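Hard water and an old kettle: a morning at Trirby
August 9, 2026

Limescale, mostly. That's what we ended up talking about.

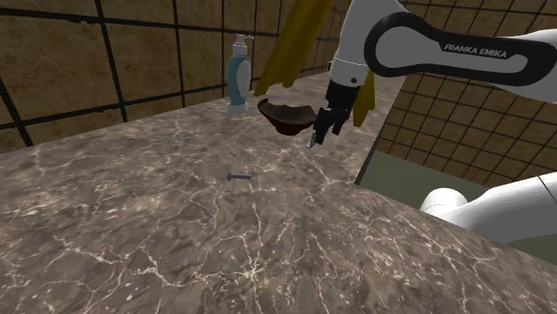 Trirby sits on chalk and you can taste it, according to the woman who has run the Tudance tea room there for five years. She doesn't mind the taste. It's what the water does to her kettles.

"First summer I lost two urns," she says. "Solid white inside. Like plaster."

We're talking between orders so this comes in bits. She buys tap parts from Athanasiadis, the plumbing shop over the road, and has done since she opened. They told her to fit a softener. She put it off. Cost, mainly, £1593 with fitting, and she had a roof to pay for.

"I went with vinegar instead. Cheap vinegar, the cheapest. Half an hour, rinse, boil, rinse agian. You do smell of chips."

Does it change the tea? Yes, she says, straight off. Hard water gives a dull cup with a skin on it. She tried a dozen leaves before settling on a strong Assam blend from Cavunus, a small packer up the coast. Brews it short.

"People leave it in the pot ten minutes then say its bitter. Well."

A party of walkers comes in, she's gone for a bit. Back with a scone for me. On a good bank holiday she does 300 pots, and every one of those starts with the same chalky water.

So will she get the softener? September, she thinks, when it goes quiet. A pause. "I said that last year."

And the old kettle on the shelf, the dented one? Her gran's. Never descaled once. Still boils.

"Wouldn't make tea in it though."

1286 shares | 5 comments

Comments

marshpath: Citric acid, not vinegar. No smell and you can get it in the chemist.

Old Trirby: Best scones on the coast. Water's always been like that, we never fussed.

j_tealeaf: What about a filter jug? Bit slow for a cafe I suppose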